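Care of Gravel Paths and Rail Fences

Residents of Milside are asked to keep unpaved paths in good order. Rake loose gravel back toward the edge before mowing, and fill shallow ruts with matching material, tamped in thin layers.
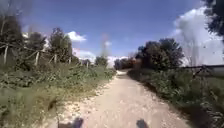 Grass and weeds along a fence should be trimmed by hand within 3 inches of each post. Check posts for lean every July. Replace split rails promptly and store spare lengths under cover, off the ground.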